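About Tivholm

Tivholm takes old office computers apart with robot arms so that the parts can be used again. We are a company of 12 people, started by Griet Nijs and Pieter Verbruggen, and we work in one hall with two cells, Arden and Fajardo.

People who visit usually ask about the February fault, so we have put it on this page.

Arden was lifting a hard drive out of a tower when its gripper closed on a cable as well. The force limit should have stopped the arm. It had been raised for a test the week before and never set back, so the arm kept pulling and the tower came off the bench. Mehwish Paracha was standing next to it and pressed the stop. She was not hurt - the tower landed where she had been standing a minute earlier.

We shut both cells for 37 days. Sebastian Ene went through the logs of 3,042 lifts and found 3 more where the limit had been passed without an alarm. We had missed all of them.

Force limits are now locked, and changing one takes two people. Every tower is clamped before the arm moves. Kha Đinh checks the stop buttons at the start of each shift and has the right to keep a cell closed - he has used it twice.

The full fault report is free to anyone who runs similar equipment. Write to Griet at the office and she will send a copy.

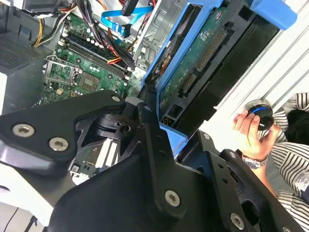
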